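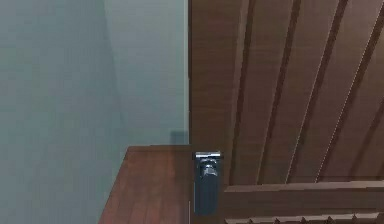 Simulated view of a slatted wooden door with a chrome lever handle, beside a countertop.

The Kokbridge latch fault was a control failure in the door-opening software of the Huttunen household robot, found during simulated trials at the Trustdale test facility. It caused the arm to keep pulling on a door handle after the latch had failed to release. The fault was confined to simulation, and no injuries or damage to equipment resulted.

Background
The Kokbridge trials were set up to check door opening in furnished rooms before the software was loaded onto physical robots. Lever handles mounted close to a wall or work surface were included as a separate group, as they leave little room for the wrist to turn.

Fault
Of 486 trial runs, 349 ended with the door open. In 50 of the remaining runs the pulling force rose past the set limit and stayed there for more than 5 seconds. The force monitor had been paused during the grasp step and was not restarted if the lever stopped short of its full travel. The controller then read the lack of motion as a heavy door – and increased the pull.

Response
Transfer of the software to physical units was halted in July. A revised version keeps the force monitor running through every step and releases the handle when the limit is reached. A second check, added at the request of the Durkutholm safety office, compares the lever angle with the expected value before any pull begins. Runs with handles near a countertop remain part of the standard test set.

See also
Force limiting
Grasp failure
Durkutholm safety office

Last edited May 8, 2026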